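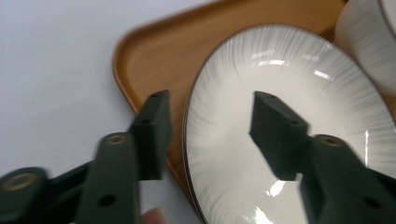

What should a small kitchen firm budget for before it buys a robot?

Mostly for the months before the robot arrives. The arm has a list price and a delivery date, and those are easy to plan for. The costs that catch buyers out are the table, the crockery, the staff hours and the room.

Cadwaladr lays trays. It supplies made-up place settings to care homes and small hotels: plate, bowl, saucer, spoon or chopsticks, all on a tray, wrapped and sent out on a trolley. The work is done by hand at long benches and it is hard to keep people on it. Two winters ago the firm asked for quotes for a two-armed robot cell. It got three, put them side by side, and found it couldn't compare them. One included training data, one charged for it by the hour, and the third didn't mention it.

Training data was the line that needed the most explaining. The arms on offer learn a job from recordings of people doing it. Somebody picks up a tool with the same jaws as the robot, one in each hand, and lays a tray over and over while the cameras on the tools record. A supplier can do this at its own site with its own plates, or the buyer can do it with the plates it will be using. Cadwaladr chose the second course and wrote its budget on that footing.

The hand-held tools came from Gosavine, at £738 each. They needed two at the least, and the first draft of the budget had exactly two. The second draft had three. A tool that is out of action stops the whole session, and the person booked for the afternoon still has to be paid. The extra tool was the first item the finance side tried to strike out and the first one the kitchen side put back.

The jaws were a separate matter. They are sold as consumables, and the quote gave a price per set without saying how long a set would last. Glazed crockery is slippery stuff, and a jaw that does well on a cardboard box may not do well on the rim of a plate. Ask the supplier what surface the jaws were tested on. Ask whether tape or a rubber facing can be put on without voiding anything. If it can, the robot's own jaws must be faced in the same way, and that belongs in the purchase order for the robot as well.
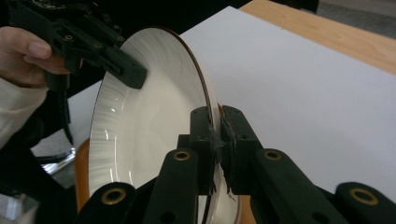

Issue 278 | Equipment and Planning

Crockery went into the budget as a single line at first, under sundries. It now has its own heading. The firm's pattern is a white glaze with a dark line at the rim, and the range is bought in small lots as pieces get chipped. Anyone planning a recording period should take the full range out of the working stock at the start and keep it apart. Mixing in a replacement bowl from another maker halfway through gives a set of recordings with two bowls in it. That may be useful, but it should be a decision.

Shiny plates bring a lighting question too. A window behind the bench will put a bright patch on the glaze that moves through the day. Cadwaladr priced blinds, then priced a room with no window, and took the room. It was cheaper over the length of the lease and it was free from ten in the morning, after the breakfast trays had gone.

The workstation itself cost less than expected. An ordinary wooden table will do, with a plain pale board on top and a metal frame round it that stays put. The important thing is that the height and reach match the cell that will be installed later. Get the drawing of the cell from the robot supplier before ordering the table. Cadwaladr ordered first and had to have the legs shortened. It was a small bill, but it came with a fortnight's wait, and the recording software was already being paid for by the month.

That software is Vedeo. It is charged per seat, and a seat here means a recording station and not a person, a point worth checking on any quote that uses the word. The charge begins on activation. Leave it unactivated until the tools, table, crockery and people are all in the same room.

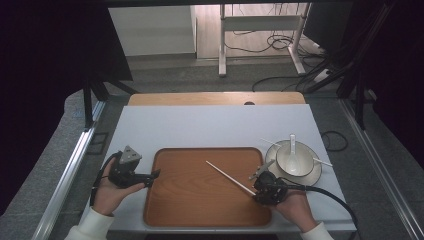

Cabling is a line of its own as well. Tools of this type can be had with or without a lead. The wired ones are cheaper and don't need charging, but the lead has to go somewhere that suits a left hand and a right hand, and it must not drag over the tray. Allow for longer leads than the drawing suggests, and for clips. Buy spares of whatever connector is used at the tool end.

Staff hours were the biggest figure by a long way. The plan was to record more than 1,175 complete layings before the robot was ordered, and to do it with the people who lay trays for a living. They are quick and they have good habits. They also have a day job, so every hour at the recording table had to be covered on the benches. The first budget left out that cover entirely. If yours has a line for operators and no line for the people standing in for them, it is short.

Allow for slow days at the beginning. Laying a tray with a pair of jaws in each hand is not like laying it with fingers. A plate that would be put down flat without a thought may need to be held up on its edge and passed from one side to the other. Chopsticks are thin and roll. The planning sheet that Cadwaladr uses now counts the first week as practice and puts no recordings against it at all. It also sets a limit on how long one person holds the tools in a shift, with a rest between turns, and that lowers the daily total again.

Then comes checking. Someone has to watch the recordings and mark the ones that are no use. Tirari, a service bureau, offered to do this at a fixed rate per batch. Cadwaladr used it for the early batches and took the work in-house after that, with Tirari kept on for a sample each month. Buyers with nobody to spare should get a rate like this in writing early on, with a turnaround time in it. Faults found late are dear. If the tray was put in the wrong place for a whole session, you want to know by the next morning.

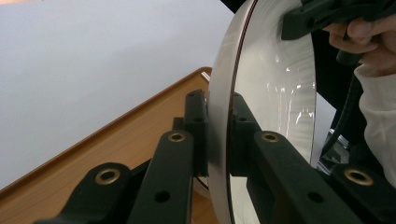
Storage of the files is usually left to the IT budget, and IT should be told in good time. Video from several cameras fills a disk quickly. You will want two copies, one of them in another building, and you will want it clear in the contract that the recordings belong to you. One of the three original quotes gave the supplier the right to reuse them for other customers. That may be fair in return for a lower price, but the discount ought to be stated.

The order in which to spend is fairly simple. Start with the drawing of the cell, then the room, then the table. Tools next, with a spare. Crockery put aside at the same time. Software last. The robot order can wait until a first batch has been recorded and checked, and the deposit should be tied to the supplier accepting that batch as fit to use. Two of the firms that quoted agreed to this when asked. The third wanted its deposit at signing and was dropped.

Cadwaladr has carried a reserve through every version of the sheet. So far it has gone on table legs, plates and an extra month of Vedeo. The arms are due in February, and the room has been kept on until the end of the following quarter in case the recording needs to be topped up.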